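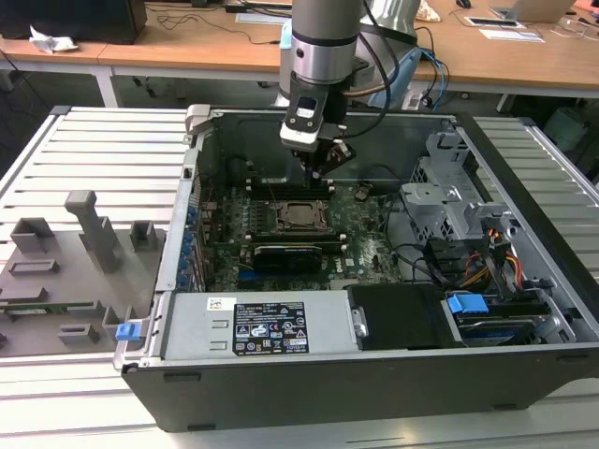 開いたパソコンケースの中へ降りるロボットアーム

小説の脚注を読む人と、読まない人がいる。私はといえば、学生のころは断然読まない側で、ページの下に小さな字が並んでいるのを見ると、なんだか宿題を足されたような気がして、すっと目をそらしていたものである。それがいつのまにか、本屋で新刊を手に取るとまずページの下のほうをのぞくようになってしまった。星印でも数字でもいい、本文の途中に小さなしるしがぽつんとついていると、もうそれだけで嬉しい。このところ注のついた小説が目に見えて増えていて、私のような読者にはまことにありがたい季節なのだ。

きっかけをひとつ挙げるなら、やはりアルセン・ナザレンコの『レルンスカ』だろう。港町レルンスカの郷土史という体裁をとった長編で、本文は町の沿革を淡々と述べているだけなのに、下の注では編者らしき人物がだんだん自分の話を始める。最初のうちは地名の綴りや橋の架けられた年のことだったのが、そのうち橋のたもとに住んでいた伯母の話になり、伯母の作る酢漬けの話になり、気がつくと伯母の遺した手紙を誰が焼いたのかという、穏やかでない話になっている。注の数は92。多いと思われるかもしれないが、読み終えたときには、あと少しあってもよかったのに、と本気で思った(酢漬けの話だって、まだ途中だったのだから!)。

おもしろいのは、本文と注のどちらを先に読むかで、同じ本がずいぶん違う顔をすることである。しるしが出るたびに律儀に下へ降りていく人は、編者の動揺を少しずつ受け取ることになる。章の終わりまで本文を読み切り、それからまとめて注に取りかかる人は、いきなり堰を切ったような告白に出くわす。私は前者で、妹は後者で、正月にこの本の話をしたら、まるで別の小説を読んだみたいに噛み合わなかった。
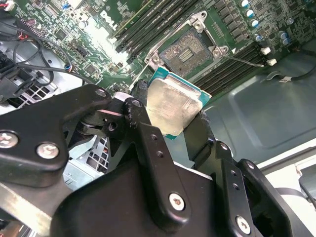
マルグス・ヤンカウスカイテは、そんなに楽しいものだろうかと首をかしげる。「注へ目を移すたびに、せっかく乗っていた舟から降ろされる。私は最後まで舟に乗っていたい。どうしても言いたいことなら、本文で言えばいいでしょう」

ああ、これはよくわかる。よくわかるのだけれど、私はその舟を降りる瞬間がどうにも好きなのだ。岸に上がってみたら見知らぬ人が座っていて、ちょっと聞いてくれよと袖を引く。そういう寄り道の味は、まっすぐ流れていく本文からはなかなか得られない。それに、言いたいことを本文で言えない人というのが、世の中にも小説の中にも、案外たくさんいるではないか。

テンバ・マルレケの短編「証人の余白」などは、まさにその言えない人の話である。裁判の証言記録を清書している書記が、記録そのものには一字も手を加えられないので、注の中でだけ証人をかばう。注は全部で6つ、どれも2行か3行しかない。最後のひとつは番号だけがあって、中身が空白になっている。初めて読んだとき、私は印刷の間違いかと思って、版元のフーリエ社に問い合わせの葉書を書きかけた。出さなくてよかった。今ではあの空白が、あの短編でいちばん雄弁な箇所だと思っている。

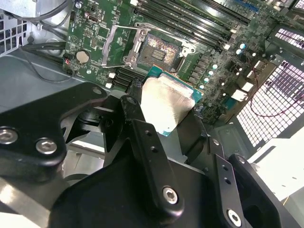
さて、しるしの置き場所についても、ぜひ少し語らせてほしい。注番号を文の終わりに置くか、言葉のすぐ後ろに置くかで、読み手の息継ぎはすっかり変わってしまう。マルレケは言葉のすぐ後ろに置く人で、しかも肝心の動詞が来る直前にぽんと置くものだから、読者は宙ぶらりんのまま下へやられる。写真のプロセッサは、押さえの金具が起きた空のソケットのすぐ手前にあって、まだ収まっていない。あの間合いが、私にはマルレケの注番号とそっくりに見えるのである。行き先はもう目の前に開いていて、そこへあと少し、というところで文章が止まる。注を読んで戻ってくると、待っていた動詞が来る。下で何を読んできたかによって、その動詞の重みがまるで違ってくるのだから、たいした仕掛けだ。

電子書籍になると、この呼吸がまた別のものになる。紙なら目の端にいつも注が見えていて、長いか短いかくらいは読む前からわかってしまう。読書端末のイキテックスでは、番号に触れるまで中身が出てこない。『レルンスカ』の終盤、例の手紙のくだりの注は紙だと丸々ページを占領していて、ああ何か大変なことが来るぞと身構えるのに、端末ではそれが不意打ちになる。どちらがいいかと聞かれても困る。私は両方で読んで、両方で泣いた。

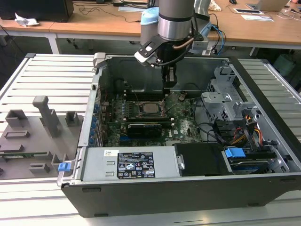 緑色の基板にDELLのロゴ。メモリスロットは空いている

若い書き手では、アルナル・ラデフォゲドの名を挙げておきたい。8月に出た『クレーネン荘の間取り』は、下宿屋の住人たちがひとつの原稿に寄ってたかって注をつけていくという賑やかな長編で、注に対する注、その注に対する抗議までが出てくる。正直なところ、真ん中あたりでは誰が誰に怒っているのかわからなくなった。それでも屋根裏の住人が、たったひとこと「私はそう聞いていない」と書き込むところでは、思わず本を閉じて、台所まで行ってお茶を淹れ直した。あのひとことをもう一度、熱いお茶と一緒に読みたかったのである。

これから読んでみようという方には、まず「証人の余白」をおすすめする。短いし、注も短いし、舟から降りるのが苦手な方でもすぐ戻ってこられる。気に入ったら『レルンスカ』へ進んで、できれば読む順番の違う誰かを見つけて、同じ時期に読んでみてほしい。うちの妹は目下ラデフォゲドを読んでいて、また注を後回しにしているらしい。電話で屋根裏の住人の話をしかけたら、まだそこは読んでいないと叱られた。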